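Pimley Is Back, and Someone Has Turned the Lights Down

Pimley returned to Kendum this week for its third season, and the harbor town at the center of it has lost its ferry, its only decent lawyer and most of its color. The premiere runs 58 minutes without a single joke from Inspector Sjöberg, who used to manage one per corpse.

Fans had been warned. Showrunner Iwona Malinowski told the streamer's own podcast in October that she wanted the new season to "feel like the hour after a party," and she has delivered on it. The opening shot is a sink. We stay with the sink for a while.

The plot, for those who need a refresher: Sjöberg is suspended, her sister has bought the cannery with money that no sister should have, and the man who fell off the lighthouse last season is still falling, in flashback, at least twice an episode. There are 11 episodes this time, up from eight. Malinowski says the extra three are for "breathing." On the evidence of the first one, they are for staring out of car windows.

None of this has hurt the show with its regulars. A fan petition asking Kendum to drop the whole season at once had 1,338 signatures by noon, and another, asking for the old theme song back, had almost 100. The new theme is a cello and what may be a door.
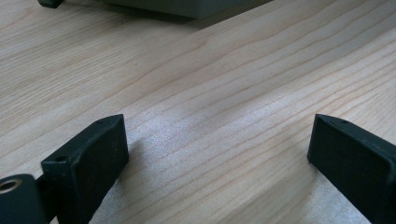
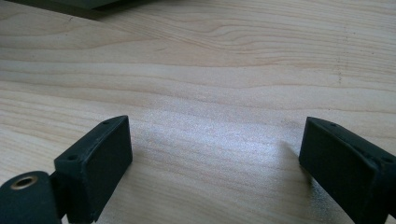
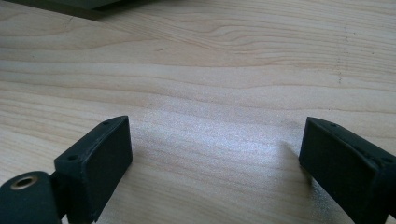
Pale wood grain, three times over.

Eirlys Cadwaladr wrote in to say that we were too hard on the preview and that the slow pace is the whole point. She has watched the first two seasons four times, she says, and Sjöberg was never funny – people laughed because they were nervous. She also thinks the sister did it, whatever it turns out to be, and would like that on the record before episode two.

It is now on the record. For what it's worth, the sister does get the best scene in the premiere, a long argument over a parking space in which neither woman mentions the cannery, their father or the lighthouse. It is mean and quick and over too soon, and then we are back in the car, looking out of the window at rain.

Kendum has not said whether there will be a fourth season. Malinowski has said there's an ending, that it's written, and that the cast hasn't been allowed to see it. Prostton, the production company, declined to comment on the theme song.

New episodes arrive weekly at 9 p.m. The second one is called "Low Water" and runs 30 minutes longer than the first, so eat beforehand.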